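**Convocatoria de participantes — Estudio sobre evaluación en línea de la expresión escrita en cursos iniciales de lengua**

El Instituto Nallitholm de Enseñanza de Lenguas abre el plazo de inscripción para docentes y estudiantes que deseen tomar parte en un estudio sobre la corrección de tareas escritas en cursos no presenciales de español, danés e islandés. El trabajo de campo se desarrollará a lo largo de un semestre lectivo en la plataforma Ullano, que el Instituto emplea ya en sus grupos de nivel A1 y A2.

La investigación está dirigida por la doctora Zuweira Sarpong, con Ketill Bergmann como coordinador de los grupos de estudiantes y Poul Eyvindsson como responsable del tratamiento de datos.

## Objeto del estudio

Se pretende comparar dos modalidades de retroalimentación: la corrección detallada de cada error y el comentario global con una única oportunidad de reescritura. Una prueba previa, realizada sobre 507 redacciones, mostró diferencias notables entre correctores en la valoración de la cohesión textual, y es ese criterio el que recibirá mayor atención en la presente fase. La rúbrica ha sido revisada en consecuencia; la versión vigente se facilitará a los docentes seleccionados antes de la sesión de formación.

## Plazas convocadas

- Estudiantes adultos matriculados en un curso en línea de nivel A1 o A2: 200 plazas.
- Docentes con grupo propio durante el semestre: 11 plazas.
- Correctores externos sin relación con los grupos participantes: 2 plazas.

## Requisitos

Los estudiantes deberán ser mayores de edad y no haber cursado con anterioridad la misma asignatura. Se admiten alumnos de otros centros, siempre que presenten autorización escrita de su coordinación académica.

Los docentes acreditarán experiencia previa en enseñanza a distancia y se comprometerán a mantener la modalidad de corrección que se les asigne hasta el cierre de las actas. No se autorizarán cambios de modalidad una vez iniciado el semestre. A los correctores externos se les exigirá, además, titulación superior en filología, lingüística aplicada o traducción.

## Compromisos y compensación

Cada estudiante entregará cuatro redacciones breves y cumplimentará un cuestionario inicial y otro final. La participación no altera la calificación del curso —las notas las pone en todo caso el docente titular— y puede interrumpirse en cualquier momento sin necesidad de justificación. Quienes completen todas las entregas recibirán un vale para la librería Riviron.

Los docentes percibirán una gratificación única, abonada tras la entrega de las actas, y un certificado de formación. Los correctores externos suscribirán un contrato de servicios con el Instituto, cuyas condiciones económicas se comunicarán en la entrevista.
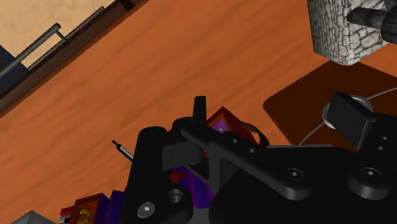
## Protección de datos

Las redacciones se almacenarán con un código y sin el nombre de su autor. La correspondencia entre códigos y personas quedará bajo la custodia exclusiva de Poul Eyvindsson y se destruirá al término del proyecto. Ningún fragmento se reproducirá en publicaciones sin consentimiento específico, que se solicitará por separado.

## Presentación de solicitudes

Las solicitudes se tramitarán mediante el formulario disponible en el portal del Instituto, apartado «Proyectos en curso», hasta el último día hábil de diciembre a las 14.00 horas. Los docentes adjuntarán un currículo abreviado y el programa de la asignatura que impartan; los correctores, además, una copia de su título.

La selección corresponde a una comisión formada por la directora del estudio, Hafþór Thorlacius y Volodymyr Kuzmenko. En caso de que las solicitudes superen el número de plazas para estudiantes, se procederá por sorteo. La relación de admitidos se publicará en el mismo portal durante el mes de enero, junto con una lista de reserva.

Las consultas sobre requisitos se dirigirán a la secretaría académica, edificio Hoxha, segunda planta, en horario de 9.00 a 13.00 horas. Las relativas al uso de la plataforma serán atendidas por Ketill Bergmann a través del servicio de mensajería de Ullano.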